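Moved the grasp planner off the main control loop this month. It was blocking for up to 263 ms whenever the point cloud got busy, and the arm would sit above the counter waiting for a pose. Planning now runs in its own process and posts candidates to a queue, capped at 100. Anything scored on an old cloud is dropped. Irfan Zaidi wrote the queue; the bugs are mine.

Simulator views, gripper over the marble in both:
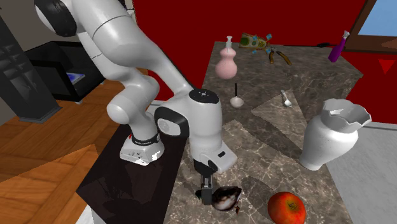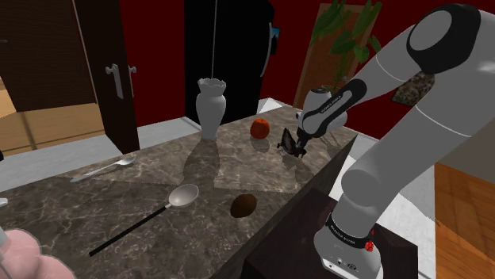 Does the controller wait if the queue is empty?

It holds its last pose for 90 ms, then backs off to the home position and asks for a new cloud.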